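Killham Bench Cell
Software Safety Checklist, Two-Arm Station
Checked by: Imogen Ashworth
Date: September 18, 2022
Control build: Gesent 4, planner Nowakowski 2

1. Emergency stop
Both arms drop to hold when the button is pressed. Tested from idle and during a slow move. PASS

2. Joint limits in config match the arm data sheets
Left arm matches. Right arm wrist limit was still the default value. Corrected and reloaded. PASS after fix

3. Speed cap in teach mode
Cap holds on both arms. The cap is read only at startup, so a change made in the settings page does nothing until the controller restarts. Add a note to the page. PASS with comment

4. Watchdog timeout
Pulled the network cable on the planning PC. Arms stopped, but the log entry came up under the wrong arm name. Ticket opened with Climent. PASS with comment

5. Collision model
Frame rails are in the model. Clear containers are entered by hand as boxes, and the depth data on clear plastic is too patchy to check them against. Anyone who moves a container has to update its pose before running the planner. PASS with comment

6. Arm-to-arm clearance
Planner refused all 16 crossing test poses. Two refusals took long enough to trip the planning timer, and the operator screen said "unknown error." Needs a proper message. PASS with comment
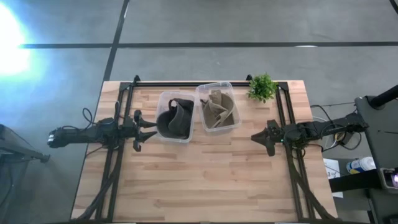

7. Cloth pick routine
Grip force limit is set per arm and survives a restart. The perception node still returns a grasp point when its confidence is below the threshold, and the planner accepts it. Do not run this routine unattended. FAIL

8. Floor and cables
Keep cables and loose items clear of the walkway by the right arm. Check before each session. OPEN

Item 7 to be rechecked on the next build. The other routines may be used under supervision.

I. Ashworth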